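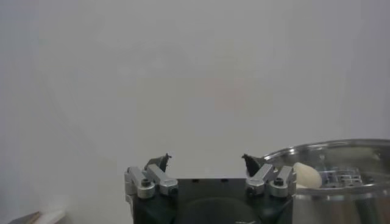

Flinen School Places is a table of who gets into which secondary school in the Plandano district, and how far the children have to travel once they have a place. It grew out of a long winter of reading admissions booklets, which are published every year and then more or less forgotten, and I wanted them all in one spot where a parent or a local reporter could search them. District averages tend to look like the wall at the top of this page, pale grey and even from one side to the other, and it takes a second look to notice the faint pinkish patch near the middle. The table is meant to help with the second look, street by street where the booklets allow it.

What is in it

The main file, places.csv, has 1296 rows and 12 columns. Each row is one school, one year and one admission rule (siblings, distance, faith, and so on), with the number of places offered under that rule. There are 44 schools altogether, covering Plandano itself and the two outlying areas of Orkach and Caldeira. A second file, notes.csv, holds my remarks on odd entries, and I do urge you to open it before you draw a map - quite a few schools changed their name or their boundary along the way, and Orkach redrew nearly all of its lines in one go.

How distance is recorded

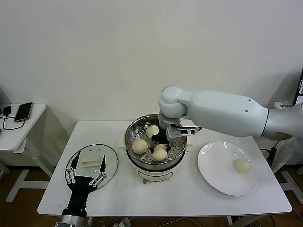
Distances are in metres, measured in a straight line from the school gate, as the booklets do it. Caldeira is the exception: it used walking distance in the earlier years, and I have left those figures as printed and marked them with a W in the last column. Please don't mix the two kinds. A child living 600 metres away as the crow flies may have a good deal further to walk if the railway is in between, and in Caldeira it usually is.

What it can't tell you

There is nothing here about individual children, and nothing about income or ethnic background. People have asked me whether the table shows that schools are drifting apart, and I'm afraid it can't settle that by itself. You would need to join it to census areas, and I'd be delighted to hear from anyone who tries! Blank cells mean the booklet was silent. A zero means the school offered no places under that rule.

Using and correcting it

You are welcome to copy, share and adapt the files, so long as you mention Flinen School Places somewhere readers will find it. If you spot a mistake, open an issue with the school, the year and the page of the booklet, and I'll mend it in the next release.

Last updated December 25, 2023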